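The square of foam

The household sponge is bought without much thought and thrown away with less. Most kitchens hold two or three at any time, in varying states of wear, and few owners could say what any of them is made of. Material decides nearly everything about how a sponge behaves, how long it lasts and where it ought to be kept.

Three types account for most of what is sold. Cellulose is made from plant fibre. It stiffens when dry, swells when wet, and holds a good deal of water for its size. Polyurethane foam stays soft in either state, costs less and sheds water more readily under the hand. Melamine foam, usually white, is a fine abrasive that wears away as it is used, rather like a pencil rubber.

Riltirik, a small wholesaler in Clasbridge, supplies all three to cleaning firms and school kitchens. Its trade list runs to 191 lines, of which 58 are sponges, pads or blocks. The bestseller is a plain rectangle with no scouring layer, ordered mainly in yellow. The firm puts this down to habit. Yellow was the stock colour when its oldest customers opened their accounts, and they have gone on ticking the same box every April.

Colour does have a use. Many commercial kitchens assign one to each area - blue for general surfaces, say, green for food preparation - so that a sponge from the washroom does not end up by the chopping boards. There is no single scheme that everybody follows. A household that wants to try it needs only two colours and a rule that everyone remembers.
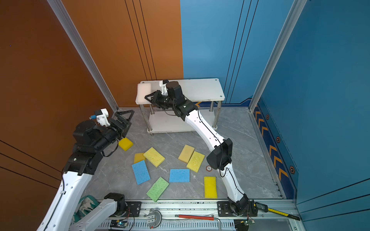
Page last changed: April, 10.40 am

Six yellow sponges, two blue and one green make a fair mixed lot, and the yellows show how loosely a colour name is applied. They run from pale to a dark mustard. Shade varies between dye batches, and exposure to light will alter it further, so it is a poor guide to age or quality. Anyone sorting by colour should treat all the yellows as one group.

Storage matters more. A sponge left flat on a worktop dries from the top and edges only, and the underside stays damp for hours. Two that overlap are worse, as the covered area gets almost no air. Standing a sponge on its long edge exposes both large faces. A rack with an open base does the same job with less balancing.

For reserve stock, a low two-tier shelf is sufficient. The Nustberg, a wire unit with adjustable feet, takes 3 rows on each tier if the sponges are stood on end. Solid shelves are easier to wipe but should hold dry stock only. White foam blocks are best given a tier of their own, well away from anything used for washing up, as melamine will dull a polished surface and can mark non-stick coatings.

Cleaning prolongs the life of a sponge but does not restore it. Rinse in hot water after each use, wring hard and stand to dry. A cellulose sponge can go through the dishwasher on the top rack. Replacement is due when the corners crumble, when the smell survives a rinse, or when the sponge no longer springs back after squeezing.

Worn sponges need not go straight into the bin. The Rodrigues guide to household stores, still found in second-hand shops, recommends cutting a clipped corner from each one demoted to floors and drains - a mark that can be felt as well as seen. Cellulose without a scouring layer can also be cut into strips and laid in the bottom of a plant pot, where it holds water near the roots.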